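Search this site Enter keywords Search

Oddale workshop builds sorting arm in simulation before buying parts

ODDALE - Members of the shared workshop in Oddale have finished the first stage of a robot build that they began in October. The project is called Prisadby, after the old street name of the building, and its purpose is modest. A robotic arm should pick up small items left on a work table at the end of the evening and put them back into the correct trays.

At this moment the arm exists only on the computer. The group decided in the beginning that no money will be spent on hardware until the whole task can be performed in a simulated room, with a simulated table and simulated objects. The budget for the real machine is 3,325 dollars, collected from membership fees and from the sale of used tools, and the members say they do not want to learn expensive lessons with it.

The software work was done mostly on one desktop computer in the back of the workshop, which runs the simulation during the night and is free for other users in the morning. Until now the group has completed 832 simulated runs. Each run places the objects in different positions, and the program keeps a record of how near the gripper came to the item it was sent to.

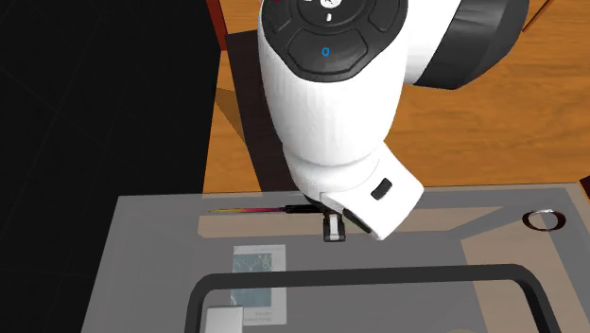
Thin objects are still the biggest difficulty. A round item with a clear edge is found easily by the program, but anything long and narrow gives trouble, especially when the light in the simulation comes from a low angle. The group has changed the shape of the fingers three times. In the current version the approach to the table is slower than before, and the arm stops for a short moment above the surface before it goes down. This costs time in every run, but the number of crashes with the table has become much lower.

Shiny metal was another problem. In the early tests the bright reflection on metal parts was taken by the program for a separate object, and the arm tried to reach it. The members corrected this by giving the program many more examples with different lighting. They write in their building diary that the same mistake may well come back with a real camera, and that they will keep one shelf of metal rings and washers for testing it.

Part of the work was also to make the simulated table more similar to a table in daily use. The first model had only a plain surface with nothing on it. Later the group added objects, colored areas and printed paper, and the results became worse at once. According to the diary, two weeks were needed to come back to the earlier level.

The physical build will start when the program can pass a test that the members agreed together. The arm must sort 12 objects into 3 trays without help, and it must do this on several evenings, with the objects laid out by a person who did not write any of the code. So far the best result is nine objects. The other three were dropped or pushed away from the place where the arm could reach them.

For the hardware, the group is comparing a used arm with a kit from Wojcik, a small supplier in Badthorpe that also sells motors and cables to hobby builders. The used arm is stronger and comes already assembled. The kit is cheaper and can be repaired with parts printed in the workshop, but the assembly needs many hours, and not all members are sure that the joints will be stiff enough for accurate work. A decision is expected after the next round of tests.

There is also the question of space. The table for the project must be fixed to the floor, and the only free corner is beside the drill press, where metal dust is in the air for most of the day. The members are discussing a simple cover made from clear sheets - it would protect the arm and also keep hands away from it while it moves. A power switch that can be reached from both sides of the table is already bought and waiting in a drawer.

The simulation files, with the table model and the records of all runs, can be copied free of charge by any member of the workshop. Visitors who want to see the program running can come on project evenings from 7 p.m. The entrance is through the yard, and the front door stays locked after 6 p.m.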